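Ostside Players & Listeners Forum > Festivals and Events > New music weekend, moved to December

oliwia_g
I'm posting this for the organizing group, as several people have asked. The new music weekend at Kesadholm is going ahead in December. The spring dates are gone and will not be rebooked. All pieces accepted for spring are still accepted, and composers don't need to send anything again unless the scoring has changed.

The amateur string group will play in the opening concert. The wind band moves to the second afternoon. We are still looking for a second percussionist for the Trorkberg piece. If you can read a graphic score, or are willing to learn, send me a message.
Oliwia Gajewski

wdalisay
Thanks for the update. Is the Trorkberg the full version or the short one? We rehearsed the short one in the winter and half of my section marked up those parts.

oliwia_g
Short one. Keep your parts.

T. Scanlon
Which room are we in? The last plan I saw had us in the main hall, and before that it was the side room.

oliwia_g
Side room for the chamber pieces, main hall for anything with more than twelve players. I'll put the rest under headings so it is easier to find.
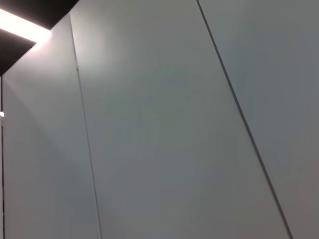 ROOMS AND REHEARSALS
Side room: string group, voice and piano, all solo pieces.
Main hall: wind band, the Trorkberg, the closing piece for everyone.
Rehearsal time is 40 minutes per piece. Please be tuned and seated when your slot starts.

TICKETS AND COSTS
Players do not pay. The grant was 3165 dollars and hall rental takes 1358 of that. Part printing and the piano tuner come to 770. What is left goes to travel for players coming from out of town.

ladanf
I don't agree with putting the chamber pieces in the side room. I played there two years ago and it was very dry. You could hear every bow change and nothing blended. The main hall is kinder to amateurs, and we are the ones who need the help.

Sieglinde H.
I would say the opposite. The Durán quartet has long stretches of very quiet playing, and in the main hall it disappears past the fifth row. I sat in the back for it once and heard mostly the heating. Dry is fine for that piece.

ladanf
Fine for the Durán. It isn't fine for the songs.

wdalisay
Could the songs go in the main hall and the rest stay put? The piano would have to be in there anyway for the closing piece.

oliwia_g
The piano is the problem. We are paying for one tuning and one move. If it starts in the side room it can go to the main hall overnight, but it can't come back. I'll ask whether the songs can be moved to the second day.

T. Scanlon
My singer can only do the first day. Please check with us before changing it.

oliwia_g
Noted. First day stays as it is for you, then, and I'll ask the other two singers. 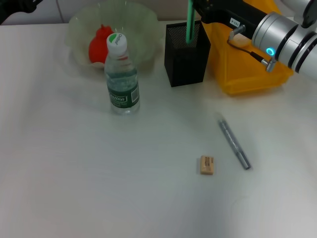

The other thing I need from everyone is program notes. Keep them under 100 words per piece. Last time a few ran to a full page and I had to cut them myself, and two composers were unhappy with what I cut. If you write to length, I won't touch the text.

Sieglinde H.
Is 100 words enough for the graphic score? The audience will want to know what the players are looking at.

oliwia_g
You can have a spoken introduction instead. Two minutes.

wdalisay
Two minutes from Sieglinde is five minutes.

Sieglinde H.
Three at most.

ladanf
I still think the room is wrong, but we'll play wherever we are put. Can we at least have a carpet or two taken up? There were rugs all over the floor last time.

oliwia_g
Yes, I can ask for that. Send me notes and any scoring changes by message, not in this thread.

COMMENTS FROM READERS

bassoon_marge: Can people come just to listen to rehearsals?

oliwia_g: Yes, in the main hall. The side room is too small for it.

Peg4: I have a pair of temple blocks and can play the second percussion part if it isn't too fast. Message sent.

This site uses cookies to keep you logged in. By continuing to use the forum you accept this.

Contact the moderators | Copyright Ostside Players & Listeners | Back to top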